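Millow Washable Duster Set: Six Months of Use
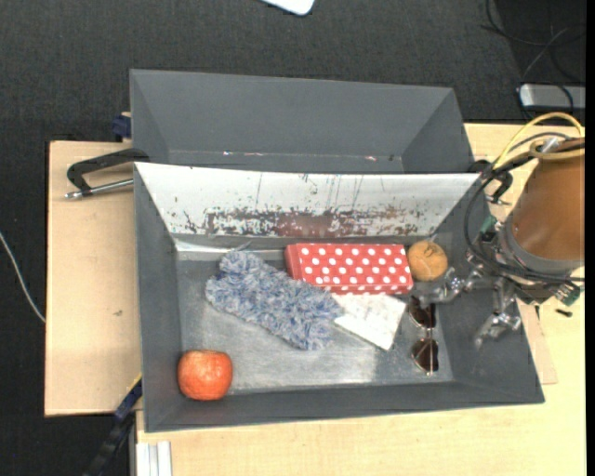

I bought the Millow set in June to replace the disposable dusters I had been using for years. It comes with one long handle, one short handle and four microfiber heads. I paid full price at a housewares store in Tristville. My house is a single story with wood floors, two ceiling fans, and far too many bookshelves, and it sits on a gravel road, so dust is a constant job.

The long handle extends in three steps and locks with a twist collar. Fully extended it is 196 centimeters, long enough for me to reach the top of a fan blade while standing on the floor. The collar holds well if you turn it firmly. If you turn it only until it feels snug, the handle slides back down when you push up on it. It took me a couple of weeks to get the habit. My neighbor Ratih Ngui has arthritis in both hands and could not lock it tight enough, so she uses the short handle only.

The heads slide over a flat plastic paddle. Getting a clean head on is easy. Getting a dirty one off is messier, because you have to grip the dusty part and pull. I do this outside. The paddle bends at the neck to four positions, and the flattest one is the one I use under the bed and behind the washer.

As for picking up dust, the heads do a good job on flat, dry surfaces. Shelves, baseboards, picture rails and blinds all come clean in one pass. On the fan blades, where the dust is thick and a bit greasy, I needed two passes and then a damp rag. On lampshades the fibers grab the fabric and drag, and I went back to a soft paintbrush for those. They also shed a little for the first few uses. I found short fibers on the piano and on a black TV stand. After the second wash that stopped.

Washing

The label says warm water, no fabric softener, no dryer. I followed it with three of the heads and put the fourth in the dryer on low to see what would happen. The three air-dried heads are still full and soft. The fourth has matted at the tips and pushes dust along more than it picks it up. Air drying takes most of a day indoors. With four heads that has not been a problem.

I wash them on their own. The first time, I put one in with dish towels and the lint from the towels got stuck deep in the fibers. I was picking it out with a comb.

Compared with the Kaewmanee lambswool duster

I also own a Kaewmanee lambswool duster, which was a gift from my sister-in-law, Madalena. It is nicer to hold and better on delicate things like glassware. It can't go in the washing machine, though, and it is one fixed length. For quick work in the living room I still pick up the lambswool. For the whole house, the Millow.

I tried a Tatilix electrostatic duster a few years back and gave it away. It worked for a month and then lost its grip on dust.

Small complaints

The hanging hole on the long handle is too small for a normal broom hook. I threaded a piece of string through it. The storage bag in the box is thin, and mine split along the seam in the second month. Replacement heads are sold only in packs of four, and the store here has been out of them twice. The store's website shows 322 reviews for the set, and a fair number of them mention the same trouble with the bag.

Who should buy it

If you have high shelves or ceiling fans and don't mind a bit of laundry, it is a good buy. If you have weak hands, try the twist collar in the store first. In a small apartment with low ceilings the short handle and two heads would be enough, but Millow doesn't sell it that way.

Rating: 4 out of 5. I took off one point for the collar and the bag.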